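Wemness two-finger gripper with lighted tactile pads: our review after one summer

I work in a small lab where we compare end effectors for household tasks. Our arm is a Tai, which we know well, and until July it carried the Losby parallel gripper. Colette Fleury, who buys our equipment, got the Wemness from Jutcombe for a loan period of 7 weeks. I promised her a written opinion, and she agreed that I publish it.

Mounting was easy. The adapter plate fits the Tai flange without extra parts, and the controller found the fingers at the first start. The manual is thin and says almost nothing about the cable route. Please leave a generous loop before you fix anything, otherwise the wrist pulls on the connectors when it turns past 105 degrees.

The wrist camera is the weak point of the kit. Its focus is set at the factory for a longer distance, and when the fingers go low into a container you lose most of the detail. You still know where the fingertips are, and the light from the pads helps with this. 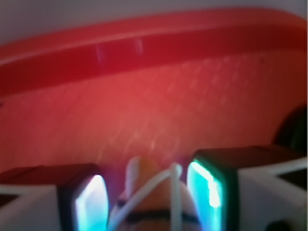

Wrist camera view, gripper open over the textured floor of the red plastic. Note the different color of the two pads.

For close work I would not trust this camera alone. Valentin Marty wrote a small filter that uses only the position of the two bright pads, and it is good enough for a slow approach. The final decision to close comes from the pads themselves.

And the pads are very good. The gel is soft, the signal is stable, and the two sides are easy to tell apart in the recordings. We made 1327 grasps on the first set of gels before Nadège Picard saw a small tear in one corner. A new pair took her a few minutes to put in, with one screwdriver.

Our test is always the same kind of thing: a tray at the sink with objects of different stiffness. Hard and round is the buzzer with its black base. Soft is the plush tiger. Then there is a folded cloth, and a green foam block with an arch.
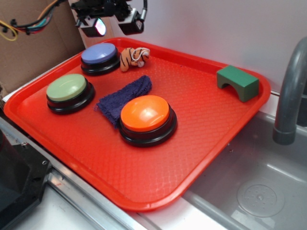
The Losby was always nervous with cloth. It closed, it reported success, and it came up with nothing – we could only see this in the video later. With the Wemness, the pads show the fold between the fingers immediately, and we could lower the force until the grasp was gentle but secure. On foam the difference is smaller. On the buzzers I prefer the old gripper, because its fingers are thinner and go more easily between two objects standing near each other.

Two complaints more. The fan in the controller is loud, and the software updates need a restart of the whole arm. Support answered my message in August within one day, and politely, but the restart problem is still there.

The price we were offered is 520 euros above the Losby, with one spare set of gels. For a lab that mostly picks boxes and hard parts, I would keep the cheaper one. For cloth and soft toys I recommend the Wemness, if you add a second camera with a fixed view from the side. Colette has already asked for the invoice.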